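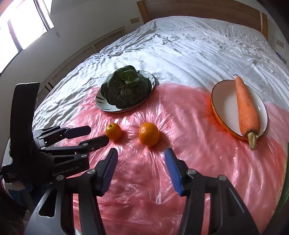

Pacing by effort on long climbs: an interview with Edit Kiss

2023-06-11

Edit Kiss has coached trail and hill runners since she stopped racing seriously herself. Most of the people on her list are preparing for events between 50 and 100 kilometres, with a few doing shorter mountain races. We spoke by phone, mainly on the subject of uphill pacing, which takes up more of her coaching time than any other topic.

Her starting point is that pace per kilometre has little use once the gradient passes ten per cent. "A watch gives you a number, and on a steep track the number is late and it's noisy. Under trees it can be wrong by a minute or more. People chase it anyway." She asks new runners to remove pace from the main screen for the first month and to show elapsed time, heart rate and total ascent.

The measure she prefers is vertical metres per hour. A runner finds a steady climb, walks or runs it at an effort they could hold for three hours, and divides the ascent by the time. Kiss has them repeat it on the same hill every fortnight. She wants the same shoes, the same pack and the same weight of water. "If you change the load, write it down. Two litres of water is two kilos, and it shows up."

One of her runners, Beverley Gilchrist, took up the method before her second attempt at the Grurnanis, a point-to-point race with 3379 metres of climbing. In her first attempt Gilchrist had run most of the opening ascent and retired at kilometre 83 with cramp in both quads. Kiss went through the file afterwards. "Her heart rate for the first climb was what I'd expect in a half marathon. The cramp came late, but I'd put the cause in the first two hours."

Gilchrist, who joined the call for part of it, accepts that reading with one reservation. "I was also behind on food. I had 16 gels in the pack and I came home with most of them. I don't think you can separate the two." Kiss agrees that they can't be separated from one file. Hard climbing makes it harder to eat, in her experience, and a runner who stops eating on the first climb seldom catches up.

The training block for the second attempt was 26 weeks. The first part was ordinary easy mileage, four runs a week, with no target for ascent. After that Kiss added one long climb on Thursdays and moved the weekend run to hillier ground. She doesn't prescribe intervals on steep slopes until the last eight weeks. Her view is that calves and Achilles tendons adapt more slowly than the heart, and that most of the injuries she sees in August come from runners who have gone at short, fast hills too early in the winter.

On walking, she is specific. Runners practise the change from running to walking at a fixed effort, and they practise it in both directions. "The change up is the one that gets missed. The slope eases off, and they keep walking for another two hundred metres because they're comfortable. Over a long race that's a lot of time, and it costs almost nothing to get back."

Poles come up often. Kiss allows them for any race with sustained climbs, provided the runner has trained with them for at least ten weeks. Gilchrist uses a folding pair of Jirkas, set five centimetres shorter than the maker's chart suggested. She found the longer setting pushed her shoulders up on steep ground. Kiss has no opinion on brands. She does ask that runners can stow and unstow their poles while moving, with gloves on.

Descending got less time than I expected. Kiss schedules one downhill session every ten days, on a moderate slope, and stops it a fortnight before a race. The purpose is to condition the quads. Technique is left to the runner unless there is an obvious fault, the usual one being overstriding with a locked knee.

For the night section Gilchrist carried a Lumenta headlamp and a spare battery. Kiss had her complete three training runs in the dark, all on a track she already knew, and compared the climbing rates with daylight ones. The night figures were lower by a small margin on the smooth sections and by a larger one on rock. Those figures went into the race plan as they stood.

The plan itself was a single card with a target time for the top of each climb and nothing for the descents. Gilchrist reached the first summit well behind her earlier time and finished the race. She would like to go back with a different sock choice.

Kiss is now working on a similar plan for the Kusness course, where the climbs are shorter and there are more of them. She doubts that vertical metres per hour will be as useful there. "If it's up for six minutes and down for four, the rate never settles. I'll probably go back to breathing. Can you say a full sentence at the top? If you can't, the next one should be slower."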